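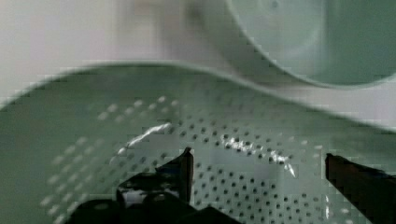 Wrist camera view, colander task, morning demonstration

Prumari Community Kitchen Association
Minutes of the general meeting, March
Meeting opened 4:10 pm in the upstairs room

Present: Eleri Maddocks (chair), Jamila Kumarasinghe (minutes), Arlindo Honorato, Cleiton Leite, and members as per the sign-in sheet.
Guest for items 1 to 3: Valdir Xavier, Irkitz.
Apologies: received from the Evangelista Street group, who had a delivery.

Minutes of the previous meeting
Accepted with one correction. The dishwasher service was booked by Cleiton, not Arlindo.

1. Report on the demonstration
Eleri reported on the morning's demonstration by Irkitz, which was held in the prep kitchen from 10 am. Members who could not get to it asked for a fuller account than usual, so it is set down here.

Valdir set up one arm with a two-finger gripper and a small camera at the wrist. The camera view was put up on the large monitor so people could follow from behind the tape. The arm was run on three jobs: moving a colander, moving a dish, and passing a spoon from one tray to another.

The colander took up most of the session. It is the pale green one with the small round holes. Valdir explained that the arm has to bring both fingers in over the bowl before it chooses where on the rim to close, and that at that range the colander fills most of the picture. He used a saved view from the run to show this. The two dark fingers are over the inside of the bowl with a wide gap between them, and the green dish is past the rim at the upper right.

Arlindo asked about the white patches on the inside of the bowl. Valdir said they were glare from the lights, and that glare over a pattern of holes is one of the harder things for the software to deal with. Where the light hits, some of the holes are close to bleached out. He would prefer softer lighting for any longer trial, but had wanted members to see it under ordinary kitchen lights.

Cleiton noted that the picture was blurry and asked whether the camera was faulty. Valdir said no. The view is blurred when the arm is moving and the video is heavily compressed to keep up. The software does not need a picture as clear as a person would like.

On results, Valdir gave his own tally from the log: the colander was lifted and set down on the rack on most tries, with 3 drops. The dish went better. The spoon job was stopped early as time was short, and he asked that it not be counted either way.

2. Questions from members
Speed. Several members felt the arm was slow. Valdir agreed. It was running at a reduced speed with people in the room and could go faster, but he would not recommend full speed in a shared kitchen.

Safety. Jamila asked what happens if someone reaches in. The arm stops on contact and there is a red stop button on the bench. She asked for this to be shown again before any trial, with the evening crew present. Valdir agreed.

Food contact. A member asked if the fingers could be washed. Valdir said the finger pads come off for washing but the body of the gripper does not, and it must be kept away from running water. Eleri said this would rule out the sinks as things stand. Valdir did not disagree. He said the drying racks were a better place to start.

Jobs. A member asked directly if this was meant to replace paid hours. Eleri said there was no such plan, and that the interest was in the late stacking shift, which has been hard to fill since spring. The member asked that this be recorded.

Plastic ware. Cleiton asked if steel bowls would be easier. Valdir said polished steel is generally worse for reflections. Matte plastic is fairly kind to the camera except under strong light from overhead.

3. Trial offer
Valdir tabled an offer for an eight-week trial at the drying racks. Irkitz would supply the arm, the stand and one visit per week. The association would pay $1000 toward set-up and a refundable deposit of $200. Power use would be ours. The monitor is not included.

Arlindo said the set-up money could come out of the equipment line but would leave it thin if the Mustero mixer needs work again. He would like a quote on the mixer first.

Jamila raised the floor space. The stand needs a clear strip of 76 centimetres on the open side, and the trolley bay takes up part of that now. Cleiton thought the trolleys could go along the back wall - he will measure.

Moved Eleri Maddocks, seconded Cleiton Leite: that the offer be held over to the next meeting, pending the mixer quote and the floor measurement. Carried, one abstention.

Valdir was thanked and left at 5:05 pm.

4. Open day
Members discussed whether the arm should be shown at the open day. General support, provided it is behind a proper barrier and not in the main walkway. Eleri to ask Irkitz if they would bring it whether or not the trial goes ahead. Colander and dish jobs preferred, as they are easy to follow from a distance. Jamila suggested turning off the overhead strip nearest the bench and seeing if the glare improves.

Sausage sizzle to stay at the front gate, same as last year.

5. Other business
The cool room door seal is still catching. Cleiton has ordered the part.
Lockers: please take labels off when you finish with one.
Tea towels are going home with people and not coming back.

Actions
Arlindo - quote on mixer repair
Cleiton - measure trolley bay and back wall, fit door seal
Eleri - write to Valdir about the open day and the stop button session
Jamila - circulate the trial offer with these minutes

Meeting closed 5:40 pm. Next meeting same room, 4 pm start.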